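Chapitre 4. Remplacer le processeur de votre station Skindale

Vous voilà arrivé au chapitre que beaucoup de lecteurs redoutent un peu, et nous les comprenons bien : toucher au processeur, cela impressionne toujours la première fois. Rassurez-vous, l'opération demande surtout du calme, une bonne lumière et une table dégagée sur laquelle la tour puisse reposer de tout son long. Comptez environ 2 heures si vous débutez, pause café comprise, et ne commencez pas en fin de soirée quand les yeux fatiguent.

Avant de commencer

Éteignez la station, débranchez le cordon secteur puis tous les autres câbles (écran, clavier, réseau), et appuyez quelques secondes sur le bouton de mise en marche. Couchez ensuite la tour sur le flanc, panneau d'accès vers le haut, et retirez ce panneau. Mettez-le de côté, debout contre un mur par exemple, là où personne ne marchera dessus.

ATTENTION : n'ouvrez jamais le bloc d'alimentation lui-même, même appareil débranché. Il n'y a rien à y régler.

Prenez le temps de vous repérer avant de sortir le moindre outil. Le processeur est au milieu de la carte mère, les barrettes de mémoire se logent dans les connecteurs noirs voisins, et les disques sont rangés dans la cage métallique.

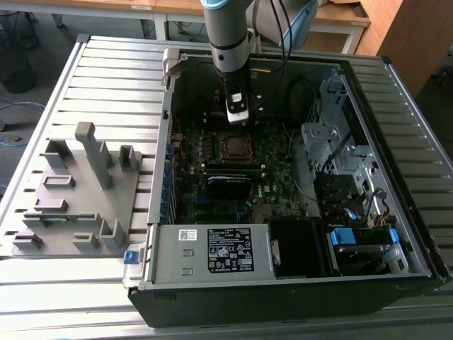

Fig. 4-1. Tour couchée, panneau retiré : carte mère, alimentation et cage des disques.

4.1 Dégager l'accès

1. Portez un bracelet antistatique relié à une partie métallique nue du châssis. À défaut, touchez le châssis régulièrement.

2. Si le ventirad est encore en place, débranchez son ventilateur, desserrez ses vis en croix, un peu chacune à tour de rôle, puis soulevez-le bien droit. S'il résiste, faites-le pivoter très légèrement, sans forcer.

3. Nettoyez le dessus du processeur avec un chiffon non pelucheux et un peu d'alcool isopropylique. L'ancienne pâte part en plusieurs passages, soyez patient !

4. Relevez la référence gravée sur le capot métallique et recopiez-la sur la fiche de suivi, à la fin du guide. Un Xeon E5-1630V3, par exemple, porte son nom en toutes lettres, avec sa fréquence de 3.70GHZ. 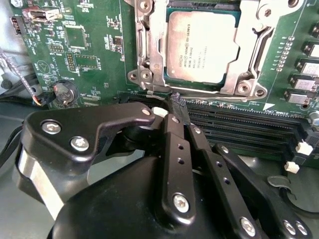 5. Vérifiez que rien ne gêne le débattement du levier, et écartez doucement les fils qui passeraient par là. Les petits composants soudés autour du support sont fragiles : posez les doigts sur le cadre métallique, jamais sur la carte.

Remarque : profitez-en pour regarder la pile bouton. Si l'horloge de la station retardait ces derniers temps, c'est le bon moment pour la changer.

4.2 Ouvrir le support et retirer le processeur

6. Appuyez sur le levier, écartez-le pour le libérer de son crochet, puis accompagnez-le jusqu'en haut. Ne le lâchez pas en route, il a du ressort. Si votre support comporte un second levier, procédez de même.

7. Relevez le cadre de maintien, saisissez le processeur par deux bords opposés et soulevez-le à la verticale. Rangez-le aussitôt dans sa coque de protection.
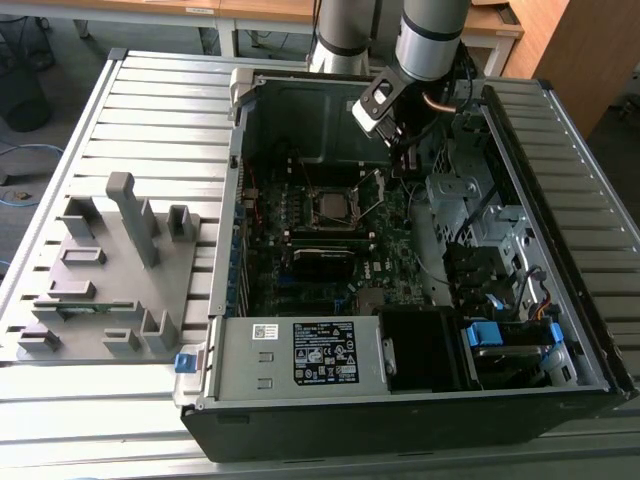 8. N'approchez ni doigt, ni chiffon, ni air comprimé des contacts du support. Si vous devez vous interrompre, remettez le cache en plastique fourni avec le processeur neuf.

9. Présentez le nouveau processeur en alignant son petit triangle doré sur le repère du support, et laissez-le descendre de son propre poids. Rabattez le cadre, puis le levier. Une certaine résistance est normale à la fermeture.

Pour le choix de la pâte thermique, voyez le chapitre 5. Le tube Lasico livré dans le kit suffit pour plusieurs montages, et il se conserve très bien dans un tiroir, bouchon serré.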